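Print | Email
4 min read

Points & Miles Club: minutes of our December call, 15 Dec 2020

Present: Fasil Assefa (chair), Ayantu Woldemariam, Anum Sial, Bogdan Dumitrescu, and me, Asnakech Degefa, typing as fast as I can. Bogdan joined by phone and dropped off twice.

March minutes: approved, after I fixed the spelling of Gebretsadik (sorry, sorry).

Sasar card. Ayantu finally got hers! The welcome bonus posted in two chunks, which threw her, and the second chunk needed a call to get moving. The annual fee is $85 and she thinks she'll keep it one more year for the free checked bag, even though she hasn't checked a bag since I don't know when. Fasil would cancel. They went back and forth on this for a good while and I stopped writing.

Trultico hotel status. Anum got the email saying her top tier is extended, but her account still shows the old expiration date. Bogdan has the same problem (I don't, but I'm only mid-tier, so who cares about me). Anum will write to them and forward whatever comes back. We also talked about breakfast, which is now a bag with a muffin in it at every Trultico any of us has stayed in.

Corex transfers. The minimum is 1000 points, and Bogdan had 400 left over that he can't move anywhere. Does anyone know if you can pool with a spouse? Fasil thinks yes, Ayantu thinks only at the same address. Left open.

Group trip. We still want to do the Gebretsadik lodge when it makes sense to travel again. I put down a $100 deposit and it's refundable, I checked twice. Please don't book flights yet!

To do: Anum writes to Trultico. Fasil looks up the Corex pooling rules. I send the lodge dates around.

Get our minutes in your inbox. Subscribe to the newsletter.

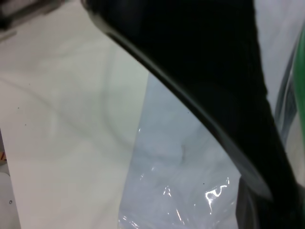
Oh, and Bogdan asked me to add that his Sasar companion voucher is up for grabs if one of you can use it before the end of March. Call him, he doesn't read the group emails.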